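Lenosura hand-held gripper kit - pre-session walk-through, soft goods room
Checked 10/4/18, unit 1407

I do this one before every folding and packing session, with my coffee still in my hand if I'm truthful. Go down the list, write OK or not OK, and add a comment if there's something the next person ought to know. Comments are what I read first!

1. Finger arms, both sides: no cracks, no play at the hinge
OK. Squeezed and released 10 times. A faint click on the left at full open, same as in March, no worse.

2. Screw caps seated and flush
OK. I run a thumbnail over every one of them - a proud cap will snag knitwear and pull a thread right out.

3. Grip pads clean
Not OK at first. Lint, a lot of it. Wiped with a damp cloth, dried, now OK. Please do this between fleece and anything shiny, or the shiny stuff slides.

4. Camera lens and mount
OK. Lens wiped, mount snug, quarter turn left in the screw. Don't crank it.

5. Battery and storage
Battery OK. Card was nearly full with the Clondimby towel set, so I copied that over and checked that the files opened before I cleared anything. Took 15 minutes I hadn't planned on.

6. Textiles for the session
OK. Padded clothes, blankets and bedding all go in today, and I'm happy with the spread. Drawstrings and toggles get a tug before they go on the pile (a loose toggle is a choking risk for the kit, so to speak, it gets into the hinge).
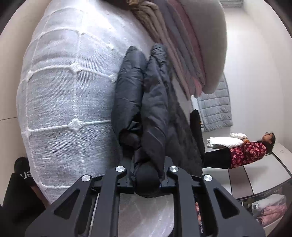

Why do we keep the fumbled grabs?
The model needs to see how a person recovers from a bad grip, so a slip followed by a second try is a useful example. Mark it as a retry in the log and carry on. Only throw a take out if the recording itself is broken or somebody got hurt.

7. Floor and walking path
OK with a comment. Plastic wrapping is the thing I worry about most on tile, it's like stepping on ice. If a bag comes off a blanket, it goes in the trash before you pick up the gripper again. I moved the charging cord to the wall side too.

8. Room to swing
OK. Whoever is carrying linens has the right of way, always. They can't see their feet and you can.

9. Consent and privacy
OK. Everyone in the room signed the Bemuvus form. Phones face down, no mail or name tags lying around where the lens can pick them up.

10. Wrist and hand comfort
Partly OK. My thumb was sore after the last long run with heavy quilts, so I've cut the blocks to three takes and then a swap of hands. I like it much better! The Ateş strap helps, but it runs small, so let it out a notch if you've got big wrists.

11. Test take
OK. One short grab, lift and release, played back on the laptop. Sharp enough to see the stitching, and the open and close signal lined up with the picture.

Still open: the click in item 1, and a spare set of grip pads to order. I've put the old pads in the drawer under the charger. They're worn, so practice only.

Cleared for use.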